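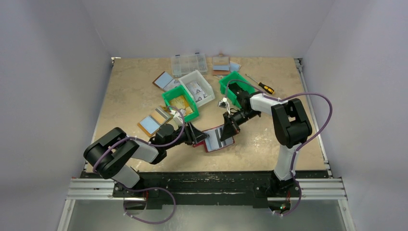

Packing Table and Bin Check, Perklow Kit Room
Date: 2021-05-27
Checked by: Sylvie Hawthorne
Read and countersigned by: Jarmila Ševčík
Marks used: OK, FIX, WATCH, N/A

Section 1. Floor and access

1.1 Walkway clear from door to table: OK
1.2 No cartons stacked above shoulder height: OK
Comment: Big improvement on March! The tall stack by the door is gone and you can see the fire extinguisher from anywhere in the room.
1.3 Exit sign lit: OK
1.4 Floor mats flat, no curled corners: FIX
Comment: The mat nearest the sink has one corner up again. I taped it for today but it needs a new mat. Size is on the order sheet.
1.5 Step stool has all four rubber feet: OK

Section 2. Tabletop

2.1 Surface wiped down before first kit: OK
2.2 No chips, cracks or raised edges: OK
Comment: I ran a hand along the whole front edge, then did it again with a cotton glove, which snags on things fingers miss. Nothing. Love this table.
2.3 Table steady when leaned on: OK
2.4 Loose packets and small pieces picked up between kits: WATCH
Comment: A mottled top hides anything pale. Please look across it from the side, low down, before you call it clear. I found two paper corners that way after I had already written OK (see crossing out).
2.5 Cleaner bottle labeled and stored off the table: OK
Comment: It's the Sarkska spray now. The old bottle with the handwritten label has been emptied and thrown out.

Section 3. Bins

3.1 Bins free of cracks and sharp rims: OK
3.2 One kind of item per bin: OK
3.3 Bins within easy reach, no stretching over open pouches: WATCH
Comment: Bins drift over the course of a shift, and they end up turned at angles and touching each other. It doesn't hurt anything until a packet hops the rim into its neighbor. Square them up at each break.
3.4 Bins filled no higher than the rim: OK
3.5 Printed side of packets readable without digging: N/A today, part load only
3.6 Spare bins nested and dry: OK
Comment: Whoever washed the spares did a beautiful job. Even the corners.

Section 4. Pouches

4.1 Stock count matches sheet: FIX
Comment: The sheet says 3 full cartons of 1,000. I get 2,991. Nine short, and I think they went for the training morning and were never written down. Jarmila, can you confirm? Sheet left open until then.
4.2 Opened carton closed with a clip, not left gaping: OK
4.3 Sample of 200 checked for splits and weak seams: OK
Comment: No splits at all. The Kratochvíl pouches are so much nicer to handle than the last lot.

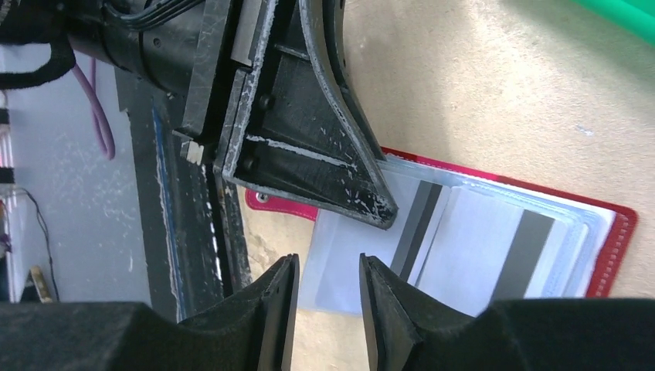

4.4 Pouches checked on both faces before filling: OK
Comment: My favorite part of the whole check, because a good pouch makes everything after it easier. Lay it flat, smooth it out with a fingertip and look at the seams first, then the clear part. The red trim is a real help with this. Against the beige speckled tabletop the clear plastic nearly vanishes, but you can follow the trim with your eye and catch a pucker or a gap. Turn it over and do the same again. I'd like this written into the new starter sheet, since the people who trained before March were only shown the front.
4.5 Closure tried once, full length: OK
4.6 Rejects go in the reject tray and nowhere else: FIX
Comment: One reject was lying on top of the good stock. It had the R sticker on it, so no harm done, but please walk it to the tray.

Section 5. People

5.1 Hands washed or gloves changed at start and after breaks: OK
5.2 Sleeves and lanyards clear of the table: OK
5.3 Scissors and blades signed out and back: OK
Comment: Every line filled in. Thank you all!!
5.4 First aid box complete: FIX
Comment: Low on small plasters, no finger cots. Added to the Imeck order.
5.5 Lifting: heavy cartons marked and moved by two people: OK

Section 6. Finished kits

6.1 Outer cartons taped top and bottom: OK
6.2 Batch label facing out: OK
6.3 Shelf total under the 800 kit limit: OK
Comment: Under it, but only if the Tuesday-sized pickup goes on time. If it slips, use the lower shelf across the hall and tell me.

Open items

1.4 New mat. Sylvie
4.1 Pouch count, nine unaccounted for. Jarmila
4.6 Reminder at shift start. Sylvie
5.4 First aid refill. On order

Countersign notes (J. Ševčík)

4.1: Confirmed, nine used in training. I have the slip and will correct the sheet.
4.4: Yes to the starter sheet. Can you send me your wording, both faces, seams first? I would keep it to four lines.
2.4: Agree about looking from the side. Could we do that one with the overhead light off and the side lamp on? Try it next time and let me know.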